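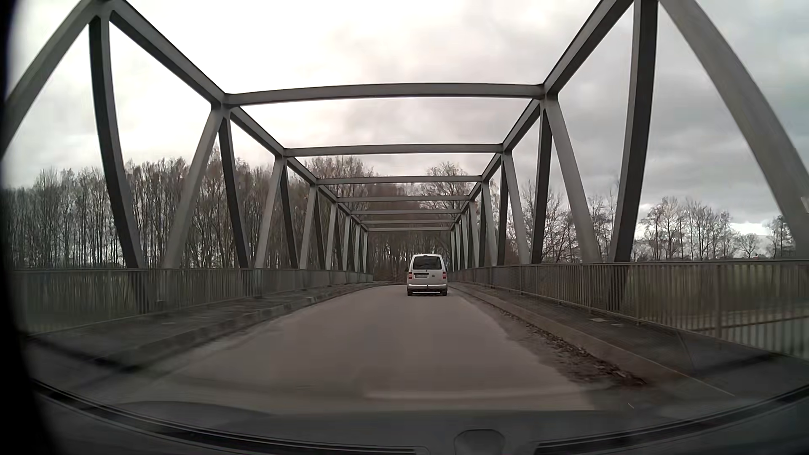
The purchase price is the smallest number in the whole file, according to one reply to the county's call for comments on automated bridge inspection, and any board that starts with it will be back asking for more before the second season. The writer had reviewed three proposals and found that none of them put a figure on traffic control.

That omission is common. Counties with older steel truss bridges are being offered climbing robots, small drones and vehicle-mounted sensors in growing numbers, and the brochures are written around the machine. The budget has to be written around the bridge. A narrow roadway with trusses on both sides and crossbeams overhead leaves little room for a bucket truck and a line of cars at the same time. Whatever equipment is chosen, someone must decide whether the road stays open while it works.

Zadenstead began its own planning with that question. The county maintains 70 bridges and set out to buy one inspection system to serve the 10 with overhead steel. Staff first listed every member an inspector must reach by hand under the present schedule, then asked each supplier to mark the ones its machine could reach without a lane closure. Two of the four suppliers withdrew at this stage.

The remaining bids, from Omley and Zovbridge, differed in kind. Omley proposed a magnetic crawler, sold outright, with a two-day operator course. Zovbridge offered a camera mast fitted to a county pickup, leased by the season, with image processing billed separately. The mast cost less in the first year and more by the fourth. The crawler required clean steel, and the county had not set aside money for washing.

Washing was added to both estimates in the second draft. So were spare batteries, a locked and heated storage bay, insurance, and 513 hours of staff time in the first year, most of it spent sorting and labeling images. Data storage was priced at $3,000 a year.

Buyers should also settle early what the machine will not do. Automated systems record surface condition well. They do not replace the hands-on examination of pins, bearings and cracked welds, and a qualified inspector must still sign the report. Zadenstead kept its existing inspection contract with Mokoena at full value for two seasons, and will compare the two sets of findings before reducing any line.

Debris is a smaller matter that belongs in the same plan. Leaves and dirt gather along curbs and hold moisture. Sweeping before a survey is inexpensive, but it must be assigned to a crew and entered on a calendar.

Final bids are due Tue 30 April. The county expects to hold a field trial in May, with both machines working the same span under the same traffic plan, and payment for the trial is capped in advance.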